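Skovamwood Backdrop Cloth, Black

Item 1178

Heavy black cloth for covering a wall behind a work table, a display or a small stage. Nurkura sews it from panels, so a large piece folds down to fit on a shelf. The seams stay faintly visible once it is hung.

Sold by the running foot, up to 19 feet in one piece. Longer orders come as 2 pieces with matching hems. 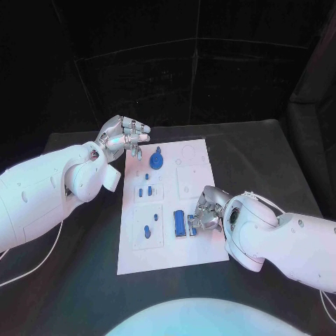

The top edge has a sewn sleeve for a pole or pipe. Grommets can be added at the Clirkmont shop – allow an extra week in December. The bottom hem is open at both ends and takes a chain weight, sold separately as item 987.

Fold creases drop out slowly. Hang the cloth overnight, or use a steamer on the back side. Do not iron the face. Spot clean with a damp sponge.

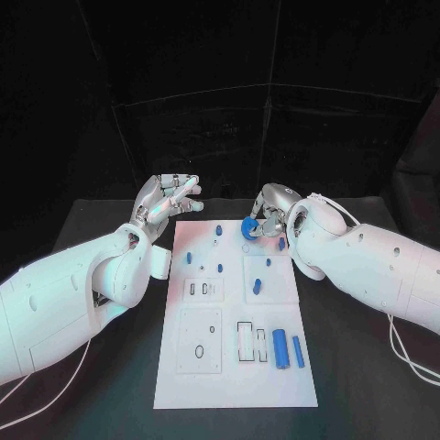 Black backdrop behind a dark gray table.

Color: black only
Top: pole sleeve
Bottom: open hem
Not included: pole, stands, chain weight

Cut pieces cannot be returned. Swatches are free – write to Shahnaz Samarakoon at the order desk. Orders placed by noon Tuesday ship the same week through Uddin Freight.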